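Trandidell Shared Lab
Robot Working Rules Group
Minutes, April meeting

Present: Kathleen Hayes (chair), Narendra Kandpal, Anoma Samarakoon, Sarla Garg
Apologies: Ritu Kanaujia
Meeting opened 2:10 p.m.

1. Previous minutes
Accepted with one change. Item 3 should say "arm at rest," not "arm off."

2. Speed limit near people
Narendra went over the draft. With a person inside the floor line, the arm is held to 300 millimeters per second. Anoma asked if this covers teleoperation. It does. Sarla wanted a lower figure for the Mernurier bench, where the operator sits closer. Left at 300 until Ritu has measured the distance.
Action: Ritu.

3. Run log
The log stands at 3,690 runs. Of these, 263 have no stop reason filled in, nearly all from the Restex bench. Agreed that a run without a stop reason will not be counted from now on. Old entries stay as they are. Kathleen does not want people filling in reasons from memory.
Action: Narendra to make the field required.

4. Emergency stop checks
To be done at the start of each shift by the person who will run the arm, and initialed. Anoma reported that the sheet at the Lauritsen bench had 4 blank lines. Sarla will speak to the evening shift. A missed check means no runs until it is done.

5. Floor tape
Worn through by the door. Sarla has tape in stock and will redo it. No discussion.

6. Spare gripper fingers
Put off to next meeting.

7. Reset rule for the play kitchen
Anoma proposed that the start layout be written down for each task and checked before the arm is enabled. At present each operator resets from habit. The sheet will name every loose item and where it goes, for instance the steel pot on the stovetop with the two pieces of toy food in it, and the yellow sponge in the front part of the sink. Hands stay out of the sink and off the counter while the gripper is over the basin, even if the arm is standing still. Narendra asked whether the spatula and spoon hanging under the hood need a line of their own. Agreed that they do. Draft sheet to Kathleen before the next meeting.
Action: Anoma.

Meeting closed 3:05 p.m.

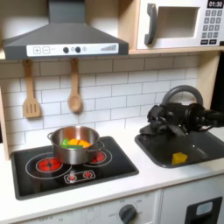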